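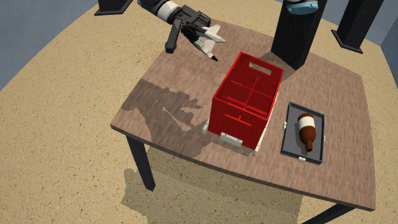
Galtley desk notebook - Thursday, late session

Reran the EURUSD range test on the Serkeo feed with the stop moved out to 40 pips. I have been sorting the trades into four groups by session and direction, kept apart like the cells of the red crate on the table, so a bad run in one doesn't colour the others. London shorts held up. New York longs lost on 3 of 8 entries, all of them taken within the hour after a data release.

Checked the losing ones by hand. On 2 the entry price in the log is not the price on the chart. I think the Skumorero import is still rounding to four places. Left the old figures in and marked them in the margin - do not use them for the July sheet. 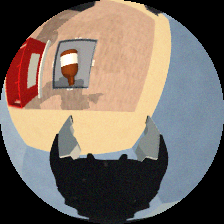 Brown bottle in the grey tray.

Spread costs next. The Van Dijk table has a fixed spread all day, too kind to us around the rollover. Swapped in the hourly one and the short side still comes out ahead, by less. The long side goes negative.

To do: fix the rounding, rerun with no entries in the hour after a release, then try the same rules on cable. Whoever gets in first, please leave the feed running - the overnight bars are missing again from Tokyo.

Home | Notebook | Data | Archive

Recent entries
Stop distance on the yen pairs
Serkeo feed: gaps in July
Rollover spreads, first look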